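About Plallico
Household linen, washed, pressed and mended 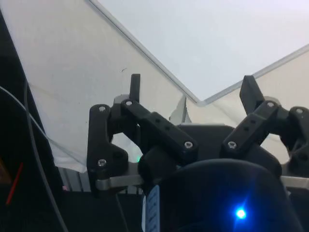
Plallico is a linen laundry and repair workshop. We wash, press, fold and mend sheets, pillowcases, duvet covers, tablecloths and towels for guest houses, self-catering cottages, care homes and private households. Clothes are not part of our regular work, although we will take aprons and tabards when they come in with a linen order. Most of what passes through the workshop is plain white sheeting, like the pale sheet shown under the bright light, and much of our training is about handling it properly. White fabric shows every mark, and a strong light overhead makes thin places and small stains easier to find.

How we started

The business was set up by Hamish Drummond and Senga Skinner, who had worked together in the linen room of a hotel. When the hotel began sending its washing away, they bought two of the old machines and a flatwork ironer and rented a unit under the name Gunn Street Laundry. The first customers were guest houses within walking distance, and Senga collected the bags herself with a borrowed van.

The name changed when we moved to the present building, which is not on Gunn Street and was confusing the drivers. Plallico was the name of the house Hamish grew up in. A few older customers still write their cheques to Gunn Street and the bank still accepts them.

Alistair Pollock joined to run the mending side. Before that, torn sheets went back to the customer with a note pinned to them. Now a sheet with a split hem or a small tear is put aside at inspection, repaired and returned with the rest of the order, as long as the customer has agreed to this beforehand.

What happens to your linen

Orders are booked in by the bag and every bag keeps its own number until it leaves. We do not mix one customer's linen with another's. Cotton, polycotton and linen are washed separately, and so are coloured items.

After washing, flat pieces go through the ironer while slightly damp. Fitted sheets are tumbled and folded by hand. Please do not ask us to press fitted sheets through the ironer, as the elastic does not survive it.

Every sheet is opened out and looked at before folding. The person inspecting checks the hems first, then the centre, where sheets wear soonest, then the corners. A sheet will be put into one of these piles:

Good: folded and packed.
Wash again: usually make-up, suncream or rust.
Mend: hems, seams and tears shorter than a hand.
Worn out: returned to you separately, tied with tape.

We fold single sheets to a width of 4 hands unless you give us a shelf size. If your cupboard is narrow, send the measurements with your first order and we will write them on your card.

The mending table

Alistair and Cameron Purves do the mending. Hems are sewn by machine. Patches are cut from old sheets of the same weight, since new cotton shrinks and pulls the patch out of shape. We keep a stock of retired sheets for this and are pleased to be given more, in any size, provided they are clean.

We also turn sheets sides to middle for households that ask for it. The worn centre is cut out, the outer edges are joined to make a new centre and the sides are hemmed. This leaves a flat seam down the middle of the bed. Some people dislike it, so we suggest trying one sheet first.

Customers

Last year we handled linen for 366 addresses, the largest being a care home that sends roughly 696 pieces in a busy month. The smallest is a household that sends one tablecloth, every February. Both are on the same price list.

We have a long-standing arrangement with Damero, a group of holiday cottages, to store their spare bedding as well as wash it. Storage can be arranged for other customers when there is shelf space. Linen is kept in cotton bags on open racking and is not stored in plastic.

Detergents and starch

Our standard detergent is unscented. Starch is used on tablecloths and napkins only, and only on request. We do not use fabric softener on towels. If anyone in your house or business has a skin complaint, tell Keir Baxter in the office and a second rinse will be added to your card at no charge.

The people here

Hamish Drummond: washing and machines
Senga Skinner: inspection, folding and training
Alistair Pollock: mending
Cameron Purves: mending and packing
Keir Baxter: office, collections and accounts

Senga takes on new starters in small numbers and teaches them herself. No experience is needed. The first weeks are spent on pillowcases, then single sheets, then doubles, and nobody is asked to fold a king-size alone.

Getting in touch

New customers should contact Keir with a rough list of what they would like washed and how often. We will quote by the piece. Collection bags are lent free and should come back with the next order. Prices were last changed on August 16, 2023, and a printed list is available from the office.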